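Fallbridge Evening Program – Controls and Panels for Beginners
Handout 6: Push buttons, and how to lay them out
Notes by Žofie Kollár, revised December

Welcome back, everyone. Last time we stayed with plain toggle switches, and I know a few of you were itching to get to the buttons, so we'll spend the whole of this session on them. Please read these pages before you come in. They're longer than usual, I'm afraid, but most of it is easy going, and you can do it over a cup of coffee.

Let's begin with what a push button is made of, because the parts have names and the names will follow you around for the rest of the course.

The part you touch is the actuator, though most people just call it the cap or the head. Under it there is a collar, and the collar is what holds the whole thing to the panel once the button has been pushed through its hole. Behind the panel sits the body, and fixed to the body is the contact block, where the electrical work gets done. When you press the cap, a little plunger moves down and either closes a pair of contacts or opens them. We write these as NO (normally open) and NC (normally closed). "Normally" means "when no one is touching it," and if you remember only one line from this handout, please let it be that one!

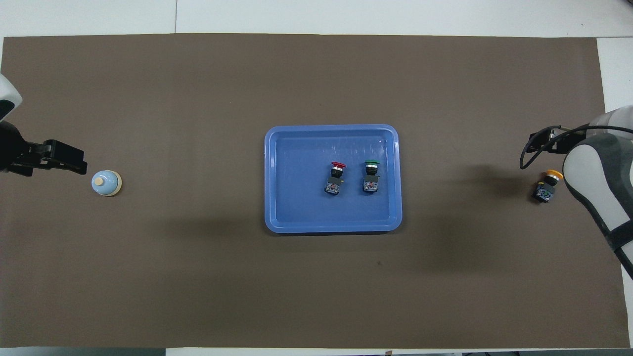

The shape of the head matters as much as the wiring. A mushroom head is wide and stands up proud of the collar, so you can find it with the flat of your hand, in a hurry, without looking. It's the usual choice for stopping things. A flat or flush head asks for a fingertip and a bit of intention, and that makes it a sensible choice for starting things, where you'd much rather not have somebody's elbow do the job. Tibor Szénási, who taught this course before me, used to make his students close their eyes and sort a pile of heads by touch, and we'll do the same if there's time.

Then there is color. Conventions differ a little from one industry to the next, so always check the standard your site works to, but for this course we'll use the following:

Red – stop, off, emergency
Green – start, on
Yellow – abnormal condition, or a step to deal with one
Blue – reset, or an action the operator is required to take

People tend to learn red and green in a minute and then get careless with the other two. A question I get every term is whether yellow means "slow down," as it does on the road. It doesn't, at least for our purposes. A yellow button is there for when something has left its ordinary course and the operator has to step in and bring it back.
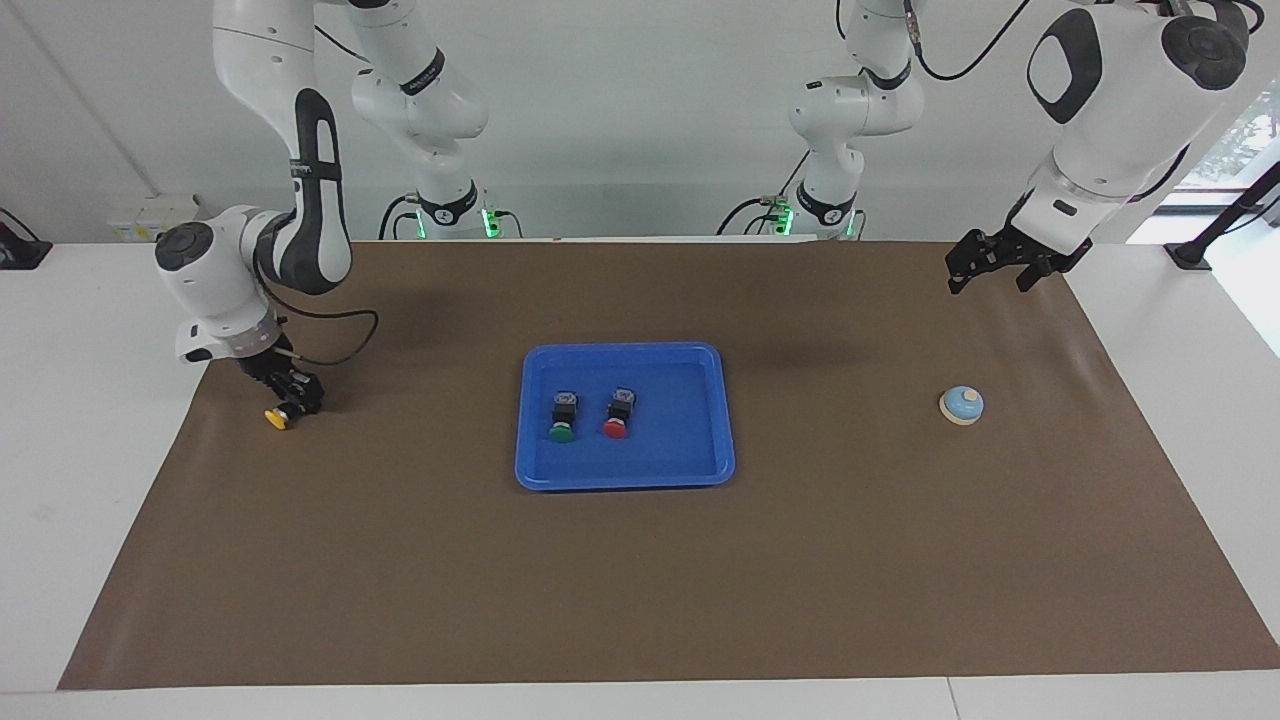 Getting organized before you lay anything out is half the battle, and I'm going to be a little fussy about it. Put a mat down so that nothing rolls and the table doesn't get scratched, and keep a shallow tray for the parts you aren't working with. Take them one at a time. With a yellow button, for instance, the round cap stands out nicely against a brown mat, while the dark body is much easier to lose sight of, and that's a good argument for buying a light-colored mat if you're setting up at home. (I say this as someone who owns a brown one.)

A word about bells, too. A small service bell, the kind with a button on top, is a lovely thing to compare with a push button. You press, you get an answer at once, and you know you've been heard. An electrical button often gives you no such answer, and so we add a pilot lamp or a buzzer somewhere in the circuit. Keep the bell in mind when we reach feedback in the next handout.

For the exercise, work in pairs. Draw a panel for a small conveyor with start, stop and reset. Mark each head shape and color, label each contact NO or NC, and write a sentence or two defending the position of the stop button. Allow up to 60 minutes. Keegan Pomare will be going from table to table, and he is very patient, so do ask him things.

Reading: the Bridura course pack, section 2, then the Clurkadmont worksheet on contact blocks. Bring both with you, along with a pencil and an eraser.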